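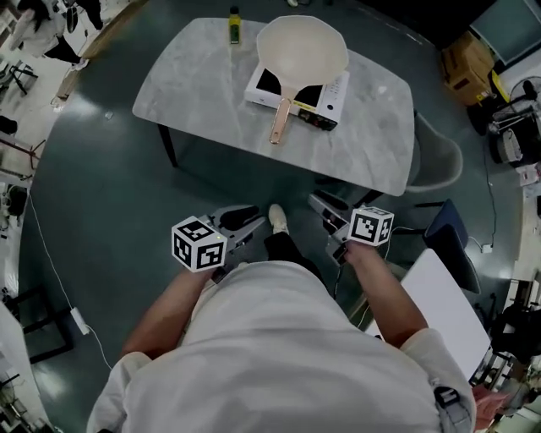
My project for Ms. Bravo's class started with a dumb argument about eggs. Consuelo Ibarra, my project partner, said you can't cook anything decent on a portable induction cooktop, and I said you totally can if you set up the space right! So our topic became "a one-pan kitchen in a room that isn't a kitchen," and we had until 26 Feb 2024 to turn it in.

The rule we gave ourselves was one table, one cooktop, one pan, one bottle. The table has a marble-patterned top and black metal legs, and I like it a lot more than the folding one we had in our first plan (Consuelo still misses the folding one). The pan is cream with a long rose-gold handle, so yes, we picked it partly for looks. We did check it with a fridge magnet before buying it, and the magnet stuck to the base just fine.

Most of my notes ended up being about where to put stuff. I wanted the cooktop close to the front so the controls are easy to reach, but then the pan handle comes out toward you, and in a room where people walk through all the time that's asking for a bruised hip. Consuelo's idea was to turn the handle sideways whenever you step away. Then there's the power cord. We ran ours across the floor to a power strip, and in the final plan I moved the table closer to the wall so the cord can go behind it. Chairs go at the side, never in front!

We also asked 41 people in the building if they would use a setup like this. 13 of them said they'd want a second pan, and a bunch of the others just wanted to know who does the dishes (fair question, we haven't settled it).
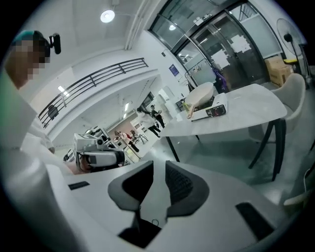 Where should the cooktop go if the room has people passing through?

Against a wall, on the side away from the walkway, with the handle turned in and the cord behind the table.

If we get to keep going in May, I want to try a wider table so there's room for a cutting board next to the cooktop. Consuelo wants to test soup. I'm letting her have the soup.

Contact: Encarnación Bravo | © 2024 Nadari Student Projects | Back to top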